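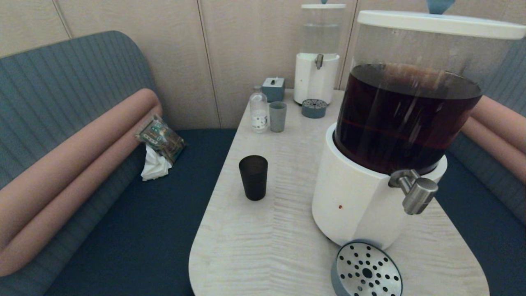 Drink Station Task: Setup and Scoring Guide for Student Teams

The drink station is the second of the club's service tasks. The robot has to find a cup, bring it to a dispenser, work the spigot and set the cup down where a person could pick it up. Teams should have passed the table wiping task before trying it.

What you need

One large dispenser with iced tea and one small dispenser with plain water. Both need a lid and a front spigot. You also need two cups of different colors, a bottle of water and a tissue box. The bottle and tissue box are there as distractors and should not be touched during a run. Use a table with a wall behind it if you can, so that your robot learns to deal with limited reach at the back.

Setting the table

1. Put the large dispenser near the front with its spigot facing the robot's side.
2. Put the small dispenser farther back.
3. Lift the drip tray off the large dispenser and lay it on the table in front. Teams in the junior group may leave theirs attached.
4. Place the cups upright with a hand's width of clear table on every side.
5. Add the distractors last.

Clear cups and tanks are hard on depth sensors. Before you write any grasp code, save a depth map from the head camera and check it for holes where the cups should be. The Ornetti base kit lets you fill these in from the color picture, and the steps are on page 23 of the kit manual. Teams on the Dondard arm will have to write that part themselves.

Working the spigot

Start dry. Run the whole motion with empty tanks until it goes through without a bump, then switch to water. Tea comes last – it stains, and it is sticky if anyone has sweetened it.

Approach the lever from above and to one side. Push slowly and watch the wrist force. If the dispenser slides, stop and back off. A full tank slides less than an empty one, so a force limit tuned on an empty tank may need to change.

Set the pour target to 200 milliliters for both drinks. Time the flow with a full tank and again with the tank nearly empty, and put both numbers in your settings file. Flow drops as the level goes down.

Common errors

Error 404 on the club server means the task file has not been copied to your team folder. Error 1637 comes from the arm controller and means a joint limit was hit, usually when reaching for the water at the back. Move the base closer and try again.

Scoring

A correct cup under the correct spigot is worth half the points. The pour is worth the other half. Spills outside the drip tray cost points – touching a distractor ends the run.

Send in your log and settings file by Mon 1 March. Runs saved in August used the old scoring and cannot be entered.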